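首页 / 议事与会务设备 / 发言计时

Drukley 三色发言计时灯(公众听证会版)

开过公众听证会的人都懂那种场面:登记发言的居民排到走廊里,每人三分钟,第一位讲到第七分钟还在铺垫,主持人一边看手表一边清嗓子,后排开始有人喊“让别人也说两句”。我们做这盏灯,就是从这种会上得来的念头。绿灯亮,开始讲;黄灯亮,准备收尾;红灯亮,请把话说完。规则摆在明面上,人人看得见,主持人也就不用扮黑脸了。

这一版我们真的很喜欢!前一版用了好几年,收到的意见塞满一个抽屉,能改的基本都改进去了。

它能做什么

灯体正反两面同时显示,发言人和主席台看到的颜色完全一致。过去常有人抱怨“我这边明明还是绿的”,现在没这回事了。

时长可以预设五档,从一分钟的程序性发言,到十分钟的提案陈述,中间几档自己定。主持人手边的小控制盒只有四个键:开始、暂停、加时、归零。暂停键特意做得最大,手语翻译需要跟上、投影突然没了、有人站起来提程序问题,一巴掌拍下去就停住,时间一秒都不会多走。

加时键按一次加三十秒,按几次加几次,同时在记录里留下一笔。有些议会对这一点很在意,会后常有人质问“凭什么给他多讲”,翻出记录一看,谁加了多少清清楚楚。

红灯亮起时默认没有声音。想要声音的话,可以在背面拨一下开关,会有一声很短的木鱼似的轻响。我们试过蜂鸣器,试过铃铛,也试过一种类似电梯到站的声音,最后大家一致觉得木鱼声最不伤人。讲到动情处被蜂鸣器打断,换谁都受不了。

给口译和手语留时间

多语言会议是我们这次花心思最多的地方。打开“译员模式”以后,发言人讲话时正常走表,译员开口时由控制盒切换,译员用掉的时间单独计算,不占发言人的份额。需要交替传译的居民,终于能和别人拥有一样长的三分钟!

切换动作可以交给主持人,也可以另配一个控制盒放在译员席。两个盒子同时接入时,主持人的那个优先。

聋人发言者使用手语时也用同一套逻辑,只是译员和发言人几乎同步,建议把切换功能关掉,直接在预设里选“同步手语”,系统会按贵方议事规则中设定的比例延长总时长。比例多少由各地自己填,我们不替任何人做这个决定。

色觉有差异的人看什么

三种颜色的位置固定:绿在下,黄在中,红在上。黄灯亮时还会缓慢呼吸,红灯则常亮,单看位置或者单看节奏都能分辨。灯罩侧面有凸起的触点,摆放设备的人不看也能摸出正反。另有一个小小的震动片选配件,可以放在讲台上,手搭着就能感觉到还剩多少时间。视障朋友试过之后提了一条很好的建议,希望收尾提示震两下,结束震一下长的,现在出厂就是这样设定的。

规格

灯体高度:164 毫米
灯体重量:534 克(不含底座配重)
控制盒连接线:标准 5 米,可加购延长线
供电:USB-C,或内置可更换电池
显示:双面三色,亮度三级可调
记录导出:逗号分隔文本,可直接放进会议纪要附件
联网:默认关闭,整套设备不联网也能完整使用
颜色:石墨灰、象牙白

关于不联网多说一句。好几个地方的信息部门问过我们,计时记录会不会传到什么云上去。不会。记录存在控制盒里,要拿出来就插一根线,拿完可以当场清空。需要留存多久,请照当地的公开会议和档案规定办。
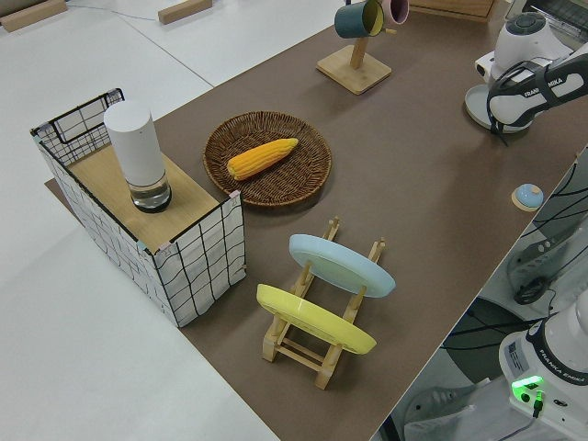
圆形编织托盘与收纳筐

摆在哪里合适

没有标准答案,会场差别太大了。我们的经验是先坐到居民发言的那张椅子上,再决定灯放哪儿。很多会场习惯把设备放在书记员旁边,书记员看得舒服,发言的人却得扭着脖子找,一紧张干脆不看了。

讲台宽的,灯放在讲台前方略偏左;讲台窄的,放到主席台边沿,和发言人的视线大致齐平。会场有直播的话,记得让镜头也能拍到灯,线上观众对“为什么突然打断他”意见最大,看见红灯亮着,评论区会平和很多。

Horobets 镇议会用的是一间 1898 年落成的议事厅,高窗,下午的光直直打进来,旧款的灯在那里几乎看不出颜色。新款的最高一档亮度就是拿那间屋子当标准调的。Katherine Paucar 在现场一遍遍开关窗帘,一遍遍换灯罩,最后选定的磨砂罩子在逆光里也分得清红和黄。反过来,晚间的小会议室用最低档就够了,亮得太厉害会让前排的人觉得像在等过马路。

议事规则怎么配合

灯只管显示时间,别的都得靠规则。买回去之前,建议先把下面这些事情谈妥并且写下来:

登记发言的顺序怎么定,先到先得还是按议题归类。
能不能把自己的时间让给别人,最多能接受几个人的让渡。
议员提问算不算在发言人的时间里。
红灯亮了以后,允许说完一句,还是立刻停。
谁有权按加时键,理由要不要当场说明。

第三条最容易吵起来。议员问一个问题,居民答了两分钟,这两分钟算谁的?各地做法很不一样,我们见过算议员的,见过谁都不算的,也见过每次临时商量的。最后一种请尽量避免,临时商量本身就要花掉好几分钟。控制盒的“问答”档会单独起一块表,不论规则怎么写都能套得上。

Cristian Quispe 整理了一份一页纸的主持人口播稿,开会前念一遍,把三种颜色的含义和登记办法讲清楚,语气很家常。随货附纸质版,也可以写信来要可编辑的文档,改成当地的说法再用。有些地方还翻成了居民常用的几种语言,贴在签到处,效果特别好。

第一次使用

拆箱后先充满电,然后把控制盒和灯体接上。长按开始键,灯会依次走一遍绿、黄、红,说明连接正常。接着选预设档位,按一次开始,让它完整走一轮,期间试试暂停和加时。

我们强烈建议头一次别放在争议最大的那场会上。挑一场议题平常的,比如公园长椅位置、图书馆开放时间,让大家熟悉一下节奏。议员自己发言时也请用同一盏灯!居民看见议员同样守着三分钟,对这套东西的信任会一下子起来,这一点我们在好几个会场里都感受到了。

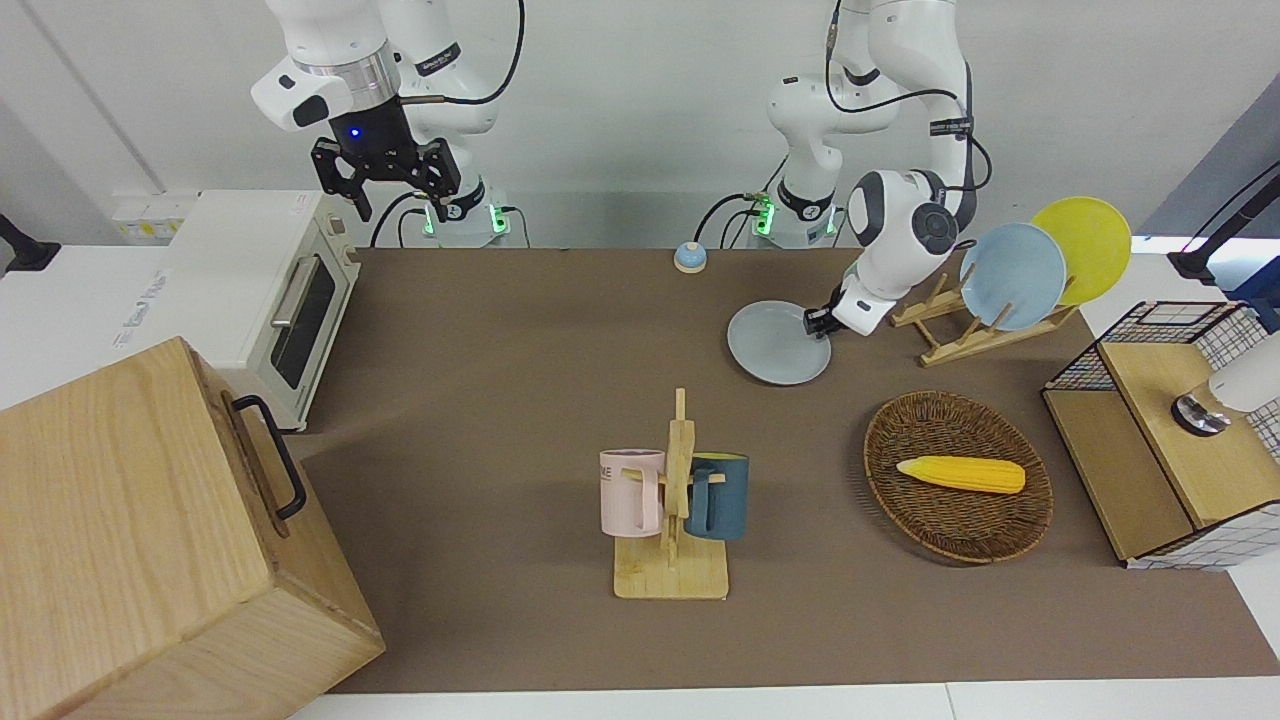
Hortensia Rengifo 在留言里写道,他们区里的听证会用了整个三月,最大的变化是发言的人多了,以前不少老人家怕被当众打断,宁可写纸条递上去,现在看着灯自己就能把握分寸。她也提了一个不满意的地方:黄灯提前三十秒亮,对一分钟的发言来说太早了,刚开口就变黄,人会慌。

这个意见提得很准。新的固件里,黄灯提前量可以按档位分别设置,一分钟档默认改为提前十五秒,三分钟档维持三十秒,十分钟档为一分钟。已经在用旧固件的,插线更新即可,设置和记录都会保留。固件发布日期:06/08/2026。

和其他设备搭配

Valska 的讲台话筒可以和控制盒联动,红灯亮起若干秒后自动降低音量。功能是有的,出厂时关着。我们自己对它的态度有点矛盾:有的会场确实需要,可是话筒忽然没声音,发言人往往会觉得受了羞辱,会场气氛反而更糟。要开的话,请把延迟设得长一些,并在口播稿里事先讲明。

Filard 的叫号屏可以显示下一位发言人的登记号。两边用一根线连接,归零键按下时屏幕自动跳到下一号,书记员省下不少嗓子。只有控制盒背面带圆形接口的型号支持,老型号请先来信确认。

大会场可以串接多盏灯,所有灯同步变色。串接时每盏灯单独供电,线材另购。

箱内物品

灯体一件
控制盒一件
连接线一根
USB-C 供电线一根
可拆底座配重一块
主持人口播稿纸质版
快速上手卡,中文和西班牙文各一张

保养

灯罩用微湿的软布擦,别用酒精,磨砂面会发花。电池半年不用时请取出来。搬运时先拆掉底座配重再装箱,配重块在箱子里滚来滚去,灯罩是吃不消的。

按键用久了手感变松,可以单独换键帽和弹片,十字螺丝刀拧开背板就能换。备件长期供应,旧款控制盒的键帽也通用。

常见的来信

能不能用在议会以外的地方?当然能。学区会议、规划许可听证、候选人见面会、工会大会都有人在用。候选人辩论用的话,建议配两盏灯,双方各看各的,位置对称,省得赛后为谁看得更清楚争起来。

能不能印上市徽?可以在底座正面留印,需要贵方提供矢量文件以及使用许可。灯罩上不印任何东西。

能不能借一套先试?可以。试用套装和正式版完全一样,只是外壳上多一个编号。试用期内如果能把会上遇到的问题写下来寄给我们,再零碎也欢迎,新款里的暂停大键就是这样来的。

主持人不习惯按键怎么办?可以交给书记员或者任何一位与当天议题没有利害关系的工作人员。Amerley Akolgo 的做法是让操作的人坐在主持人右手边,每位发言人站定、报完姓名以后再开始计时。报姓名和住址的时间不算进去,居民会觉得很受尊重。

订购与咨询

政府机构可以走询价单,学校和社区团体也可以直接下单,价格相同。询价时请注明会场大小、是否需要译员模式的第二个控制盒,以及有没有直播。采购流程里需要的无障碍说明和电气安全文件,我们会随报价一起寄出。

会场布置方面的问题请写给 Fotini Liapis,附上平面图更好,手画的也行。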